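Shot selection in the last quarter: a study of one college basketball team

Elis Lewis and Eleri Ifans
Sports Studies, second-year project
Last updated: Dec 14, 2021

1. Introduction

Coaches often say that tired players take worse shots. We wanted to see if this was true for Cirkmont, the college side that Eleri has played for since first year. Our question was whether the team took more long shots in the fourth quarter than in the first, and whether fewer of them went in.

2. Method

We watched 14 league games from last season. The games were on the club's own video archive, filmed from the balcony. Two other games were left out, one against Dremutura where the video stopped at half-time and one where the scoreboard could not be read. 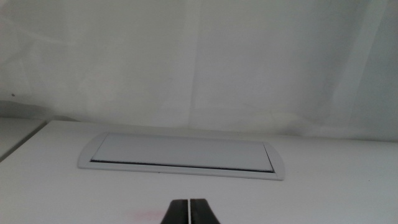

Each shot was put into one of two groups, close or long, using the edge of the painted area as the line. Free throws were not counted. Both of us logged every game separately and then compared sheets. Where we disagreed we watched the clip again together. Most disagreements were over shots taken with a foot on the line, and we settled on calling these long.

We also noted which players were on court, as the coach, Mr Lazarević, tends to rest his starters at the beginning of the second quarter and bring them back late.
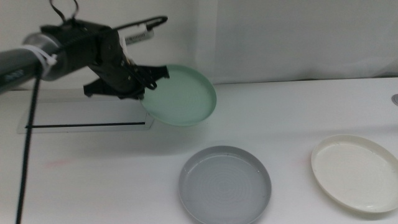 Figure 1. Gripper holding a pale green plate above the table.

3. Results

The team took a larger share of long shots in the fourth quarter in most of the games. The change was clearest when they were behind. In the 6 games where Cirkmont led going into the last quarter there was hardly any difference between first and fourth.

Long shots went in less often late on, but close shots did too. The worst spell was away at Enik, when the team missed every long shot in the last quarter and lost by 20.
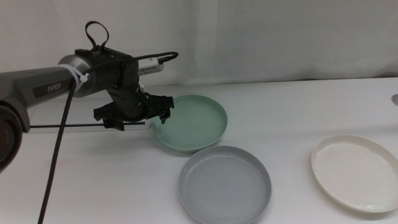
Figure 2. PiPER arm and three round plates on the white tabletop.

4. Discussion

Our results fit the idea that the score matters at least as much as tiredness. A team that is losing needs points quickly and will shoot from further out. We could not separate the two causes with the data we had. Minutes played would have helped, but the score sheets do not record them.

We only looked at one team. Elis plans to log the February fixtures in the same way, adding the time left on the shot clock where it is visible.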